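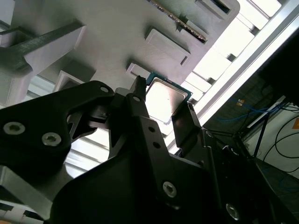 Hằng Bạch and Poonam Lodhi
May

4.2 Changes in bench work at the Trestley site

Before the cell was introduced, processors were placed by hand at the Trestley site, and each technician handled up to 600 parts in a shift. Placement now falls to a two-finger gripper, which holds the processor between its fingertips and brings it to a pocket in a gray 3D-printed fixture (Figure 3). The same fixture carries a circuit board strip in a long slot.

Figure 3. Gripper holding a processor just below its pocket in the fixture.

The technicians were not moved to other departments. Their hours went to loading trays, checking seated parts and clearing stops, of which the shift log recorded some 110 during the study period. Of the 10 technicians interviewed, most reported less strain in the hands and neck. Several also said that the pace of the day was now set by the cell, and that short breaks were harder to take when a stop could occur at any time. Supervisors at Wisatport, where placement is still manual, raised the same concern when shown the new work plan. Training records indicate that fault clearing was taught informally, between coworkers, and was not counted as paid instruction.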